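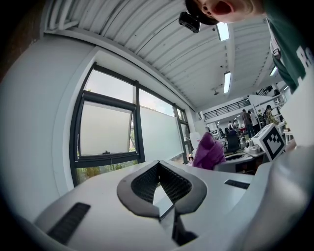 Opening the windows again

May 10, 2023

I always forget how much I like May until it comes round. We have been in the flat at Ilora for 24 months now, and this is the first spring I've felt properly settled - boxes gone, kettle in its right place, the lot!

Of course, settled means I've started on the jobs I kept putting off.

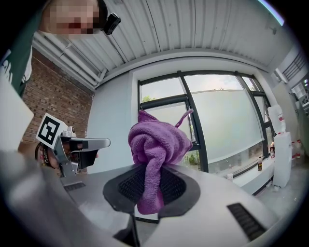 My big one this month is the balcony, which I want full of beans and sweet peas by summer. I ordered the seeds from Lovar (more than 70 packets in their catalogue, and I wanted every one) and they need a bright sill to get going. So the glass has to be clean, and a purple microfibre cloth with a little hanging loop is all I ever use for that, with a drop of vinegar.

The beans went in last night, two to a pot, and I've already been to look at them four times.

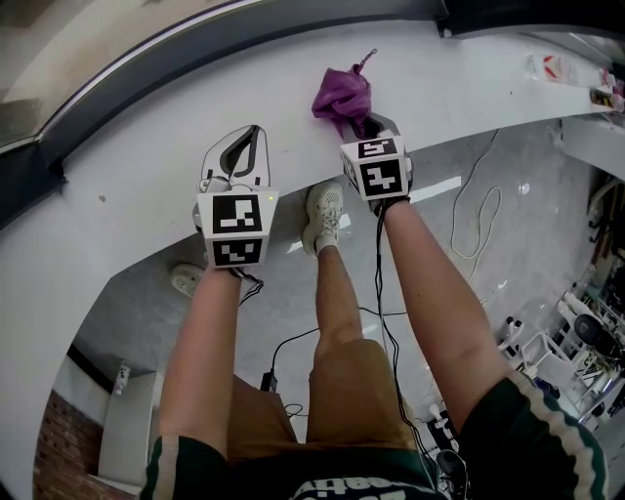
Purple cloth on the white ledge.

Next week I'll write about compost, and my long argument with the water butt.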